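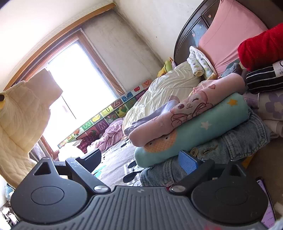 Bedroom, window side.

September. Condensation log, continued. Hygrometer on the sill read high again at 6 a.m., before the heating came on. The second unit, on the bookcase, read 3 points lower, same as every morning this week. I swapped the two overnight to rule out a calibration offset and the difference stayed with the sill, so it is a real gradient.

Trickle vent: opened fully at 10 p.m., left open 24 hours. Water on the lower pane was reduced but still enough to wet a paper towel. The Farnine manual says to keep the vent open year round and gives no figure for airflow. Wrote to Nernosau, who fitted the windows, asking for the vent's free area in square millimeters. They sent back a brochure.

Checked the seal along the bottom rail with a strip of paper. It pulls out with no resistance over the last 6 inches on the hinge side. Elsewhere it grips. Adjusted the keep by 2 turns and repeated the test. Slight drag now. Will repeat after a cold night.

Door undercut measured at a quarter inch, less over the carpet bar. Extract fan in the bathroom holds a sheet of tissue with the door open, drops it with the door shut. Transfer air is therefore poor on this floor, and the vent alone can't do much about it.
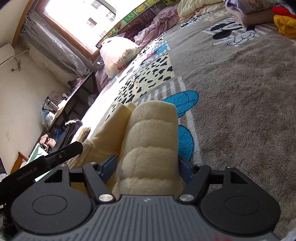
Marjan Bakhtiari wrote back in the evening that I am measuring the wrong thing, and that relative humidity on a cold sill tells me mostly that the sill is cold. She wants dew point from both units and a surface temperature for the glass. Fair. The Odoi logger exports temperature and humidity together, so dew point can be worked out from what I already have. Glass temperature will need a probe taped to the pane.

To do: probe, tape, plane the door.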